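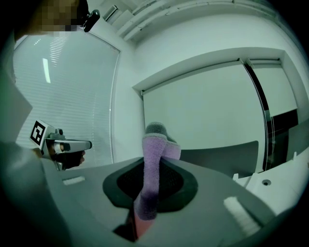
So we finally made it to the Hviid stud open day, two hours up the road and worth every minute! They breed and train for harness racing, 60 horses in all, and you can wander the yards pretty much as you like. I spent far too long at Jostinum's box (a big bay stallion, very fond of having his nose rubbed) and then nearly missed the track demo.

They ran 2 trotters over the full mile and the noise when they come past the rail is something else. Clirholm won it by a neck - Kelten broke stride on the last bend and had to be pulled back.

Tea was good, parking was a muddy field, and almost 649 people came according to the chap on the gate. The next one is in December, so bring wellies.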